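Cerkent gripper trial, progress report to the Clomport equipment fund
Prepared by Jozef Vandenberghe, 14 Aug 2025

Status: behind plan, within budget. I do not recommend ordering more units yet.

The fund asked whether the soft Cerkent fingers could replace the suction cups on our small-parts cell. The vendor's pitch was that one set of fingers would handle everything in the Buenaventura product mix with no tool change. We have now run 74 logged picks on rigid boxes, filled pouches and flat printed stock. That is enough to have doubts and too few to quote a success rate, so I have left one out. The earlier summary sent up in June did quote one. Please disregard it. Those picks were made with an operator nudging the part into place between attempts, and the log does not say which ones.

Boxes were fine. They were fine with the old cups too, so I give that little weight. Pouches went better than I expected when they were full and standing up, and badly when they lay on their side. Flat stock is where the argument is. The fingers need an edge to get under, and a sheet lying on a hard panel does not offer much of one. We are using printed snack packaging as the test piece.
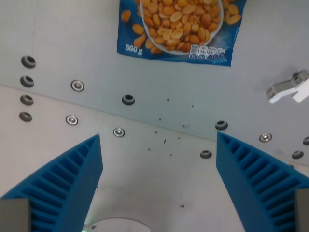

Ribbed blue fingers open over the test surface, with the printed peanut sheet near the top of the view.

The lower edge of the print is curled, and I would ask anyone reading our flat-stock numbers to keep that in mind. A sheet with a lifted edge is an easier target than a fresh one. From now on we will swap in a new sheet after every 5 attempts and record its condition.

The camera is the second open question. The Nullgate controller finds bold print on a pale background without trouble, which proves little. Our real trays are neither pale nor clean. The mounting holes and screw heads in the panel also need to be masked out before I trust the detection log, and that work is only half done.

On wear, the vendor claims 2,000 cycles before the ribs lose their bite. We are nowhere near that and can neither support nor dispute it.

Spending is on track. The fingers and the controller license are paid for, and the remaining money covers bench time.

Next period: repeat the flat-stock runs with fresh sheets, run the suction cups on the same parts in the same order, and put 3 of our own trays under the camera. The cups should have been run first. Until both sets of results are in, I would hold the decision on the second cell.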